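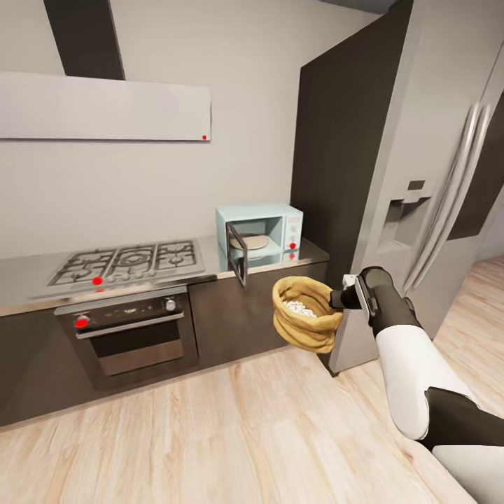
Nalten to publish new history of the Tsoukalas trading house

Nalten has announced that it will publish a history of the Tsoukalas family, the grain and shipping merchants whose business was founded in 1870 and closed two generations later amid a long dispute over debts and inheritance. The book, The House of Tsoukalas, is by the historian Antigoni Karamanlidis and will be released in January.

The work draws on 16 boxes of letters, ledgers and court papers, many of which have not been available to readers before. Dr Karamanlidis argues that the failure of the firm has too often been blamed on the founder's younger son. She places more weight on a series of loans agreed while the founder was still alive, and on the conduct of the lawyers who later acted for both sides of the family. 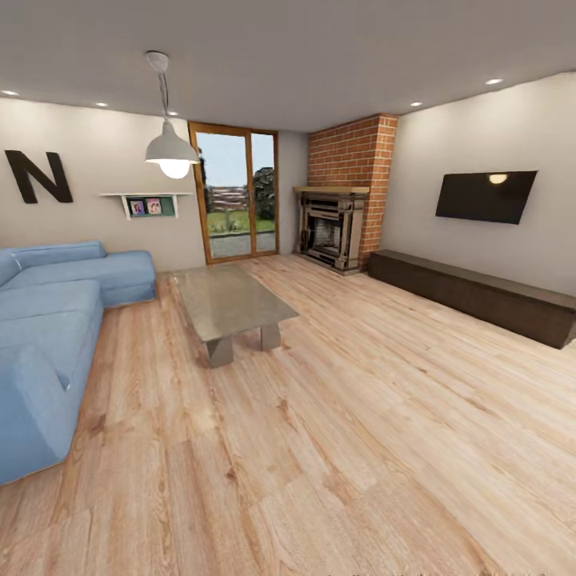
The third part of the book turns to the family's private life and to the ways in which it made its name known. The founder had his initial carved over doors, stamped on account books and sewn into table linen, and his sons continued the practice long after the money had gone. Dr Karamanlidis treats the habit as a serious matter of rank and ownership, although it survives today in gentler form – a large dark brown N on the wall above a pale blue sofa carries no claim to a warehouse. An appendix lists the known marks of the firm and the dates at which each was in use.

Spyros Balaskas, who edited the volume for Nalten, said that the publisher had been pleased to support "a patient piece of work on a family that has been much talked about and little studied". He added that the court papers had been newly transcribed for the book, with 30 of them printed in full.

Dr Karamanlidis will speak about her research at the Kuten Library on Tuesday at 6.30 pm. The lecture room holds up to 85 people and places must be reserved in advance at the library desk. Copies of the book may be ordered on the same evening.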